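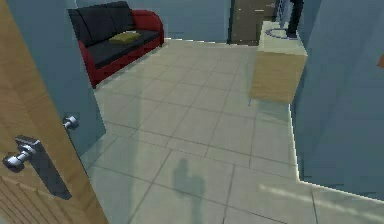
Unit 6: Scope and Lifetime of Variables in C

Reading: chapters 5 and 6 of the course reader, sections on storage classes.
Prerequisite: Unit 5 (functions and parameters).

6.1 Two separate questions

Every variable in a C program raises two questions. First, in which part of the source text can its name be used? Second, during which part of the run does its storage exist? The first is a question of scope. The second is a question of lifetime. Students often treat the two as one, and most of the errors in last January's test came from doing so.

Scope is settled when the program is compiled. It depends only on where the declaration is written. Lifetime concerns the running program. A variable can be alive and out of scope at the same time, as section 6.4 shows.

6.2 Block scope

A variable declared inside a function body, or inside any inner block, has block scope. Its name can be used from the point of declaration to the end of the block that contains it.

int total(int n)
{
 int sum = 0;
 for (int i = 1; i <= n; i++) {
 int square = i * i;
 sum = sum + square;
 }
 return sum;
}

Four names are in use. The parameter n and the variable sum can be used up to the end of the function. The variable i can be used only in the for statement, including its body. The variable square can be used only inside the body of the loop. If the return statement is changed to return square; the compiler rejects the program with a message to the effect that square is undeclared.

Note that the rule begins at the point of declaration. The line above the declaration of sum is inside the same block but cannot use the name.

The form with int i inside the for statement requires C99 or later. Under the older standard, i has to be declared at the top of a block and stays in scope after the loop ends. Both forms appear in the Grondel source files used in the lab, and you should be able to read either.

6.3 Hiding

An inner block may declare a name that is already in use in an outer block. The inner declaration hides the outer one until the inner block ends. The outer variable still exists and keeps its value.

#include <stdio.h>

int main(void)
{
 int limit = 200;
 if (limit > 50) {
 int limit = 50;
 printf("%d\n", limit);
 }
 printf("%d\n", limit);
 return 0;
}

The output is

50
200

The condition in the if statement uses the outer limit, for the inner one has not been declared at that point. The assignment of 50 sets a new variable. It has no effect on the old one.

Hiding is legal and a compiler will not report it by default. With gcc and clang the option -Wshadow turns on a warning. Use it for all lab work in this unit. Submitted programs that hide a name will be returned for correction, even when the output is right.

A special case deserves attention:

int x = 400;
{
 int x = x;
}

The scope of the inner x begins before its initializer, so the x on the right is the inner one, which has no value yet. The 400 is not copied. Printing the inner x gives no dependable result.

6.4 Automatic lifetime

An ordinary variable declared in a block has automatic lifetime. Its storage exists from the time control enters the block until control leaves it. If the block is entered again, new storage is set aside, and the old value cannot be relied on. A variable of this kind that is not initialized has an indeterminate value. It is not set to zero.

Calling another function does not end the lifetime of the caller's variables. While total runs, the variables of main are alive but cannot be named from total. They are out of scope. When total returns, they are in scope again with their values unchanged, unless total was given a pointer to one of them.
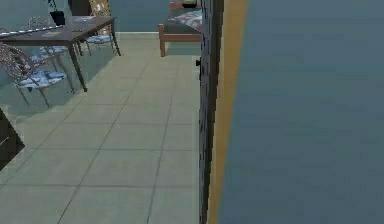
Birdie Fitzsimmons asked at this point whether a variable inside a loop body is created again on every pass, and if so, whether this makes the loop slower than one with the declaration moved outside.

In terms of the language, yes, each pass gets a new variable. In terms of machine code, a typical compiler reserves space for the variable once, when the function is entered, or keeps it in a register. For a plain int there is normally no cost. The answer is different for a language in which creating a variable can run code, such as C++ with class objects. In C, declare the variable in the smallest block that will hold it.

It follows that this program is wrong:

for (int i = 0; i < 5; i++) {
 int count;
 if (i == 0)
 count = 0;
 count = count + 1;
}

It may well appear to work, for the reason just given: the same location is often used on each pass. The language makes no such promise. A change of compiler or of optimization level can change the result.

6.5 Static lifetime

A variable declared outside all functions has static lifetime. Its storage exists for the whole run of the program. If no initializer is given, it starts at zero. Its scope runs from the declaration to the end of the source file.

The keyword static, placed before a declaration inside a function, gives the variable static lifetime and leaves its scope alone.

int next_ticket(void)
{
 static int ticket = 1205;
 ticket = ticket + 1;
 return ticket;
}

The first call returns 1206, the second 1207. The initializer is applied once, before main starts, and must be a constant expression. The number is written without a comma. In an initializer, 1,205 is a syntax error, as the compiler takes the comma to be the end of one declarator and expects a name to follow.

In most expressions the comma is an operator. The statement

ticket = 1,205;

compiles. It assigns 1 to ticket, then evaluates 205 and discards it. With warnings on, the compiler will usually report that the right side has no effect.

The name ticket cannot be used outside next_ticket, although its storage exists throughout the run. This is the case referred to in 6.1.

Outside all functions the keyword has a different job. There the variable has static lifetime already, and static limits its linkage, so that other source files cannot refer to it by name. The same word is used for both purposes and the only guide is position.

6.6 Returning the address of a local variable

The most serious error in this unit is the following.

int *make_counter(void)
{
 int c = 0;
 return &c;
}

The lifetime of c ends when the function returns. The caller receives a pointer to storage that is no longer reserved. Reading or writing through it is undefined behavior. In a short test the old value may still be in place, and the program prints 0 as hoped. After one more function call the same location may hold something else.

There are three usual repairs.

(a) Return the value itself. This is the right choice for small items.

(b) Have the caller declare the variable and pass its address. The lifetime then belongs to the caller, and the function only fills in the value.

(c) Allocate the storage with malloc. Its lifetime then lasts until free is called. The caller has to know that free is required, and the comment above the function must say so.

Making c static also removes the error, but every call then returns the same address. Two counters made this way are one counter. The Siqueira exercise in the lab sheet turns on this point.

6.7 File scope and its cost

A variable at file scope can be changed by any function that follows it in the file. To find out what value it holds, the reader may have to study all of them. In a file of around 400 lines this is slow, and in a larger program it is not practical.

Fedir Vasylenko's version of the Vukeo parser, handed out with Unit 4, kept its current position in a file-scope variable called pos. The program ran correctly on one input. When it was changed to read two inputs in turn, the second began at the position where the first had stopped. The fix was to remove the variable and pass a pointer to a small structure instead:

struct input {
 const char *text;
 int pos;
};

Each function that reads input now takes a struct input * as its first parameter. The calls are longer - this is the price - but each input carries its own position, and the functions can be tested one at a time.

File scope remains suitable for constant tables and for values that are set once at startup and only read after that. Declare constant tables const.

6.8 Summary of rules

Declared in a block, no keyword: block scope, automatic lifetime, no initial value unless given.

Declared in a block with static: block scope, static lifetime, initial value zero unless given.

Declared outside all functions, no keyword: file scope, static lifetime, external linkage, initial value zero unless given.

Declared outside all functions with static: as above, with internal linkage.

Function parameter: scope is the function body, automatic lifetime, initial value taken from the argument.

Storage from malloc: no name and therefore no scope. Lifetime lasts until free. Contents indeterminate.

6.9 Lab work

Compile everything with -Wall -Wextra -Wshadow. The files are in the Faro directory under unit6.

Task one. In scope1.c, mark for each declaration the first and last line on which the name can be used. Do this on paper before compiling.

Task two. Rewrite scope2.c so that no name is hidden. The output must stay the same.

Task three. The program in siqueira.c creates two counters and prints wrong totals. State which variable has the wrong lifetime, then repair the program by method (b) and again by method (c).

Task four. Remove all file-scope variables from stack.c except the constant table. The stack holds up to 50 entries and this limit is to be kept.

Submit the paper sheet for task one and the source files for the rest by 31st July. Programs that produce warnings will be marked as incomplete.

Unit 7 deals with arrays as parameters. Read section 6.6 again before attending.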